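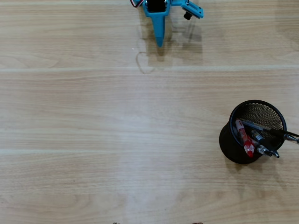
Inicio | Talleres | Convocatorias | Contacto

Se buscan manos para las mesas de Pradau

En el comedor compartido de Pradau tenemos mesas claras, de veta bonita, y una clientela que considera el posavasos una opinión. El resultado son cercos. Algunos ya figuran en el plano mental de los habituales: «yo me siento en el del café».

Buscamos 8 personas para el taller de limpieza y cuidado de superficies que imparte Siu-ming Liao en septiembre. No hace falta experiencia, y haber dejado alguna marca en mesa ajena no descalifica a nadie (nos quedaríamos sin alumnos). Se trabaja por parejas, cada una con su mesa, sus paños y sus juntas, que es donde acaban las migas de todo el edificio.

Se ofrece: comida, delantal y 68 euros por la jornada completa.
Se pide: ser mayor de edad, llegar a las nueve y no traer estropajo metálico. Lo decimos por la mesa de Girham, que en paz descanse.

Para apuntarse, escribid a Kwame Ansah con vuestro nombre, un teléfono y el peor cerco de vuestra casa, contado en dos líneas. Contestamos a todo el mundo, aunque con los de vino tinto tardamos algo más.

Imprimir | Enviar por correo
Compartido 423 veces | 9 comentarios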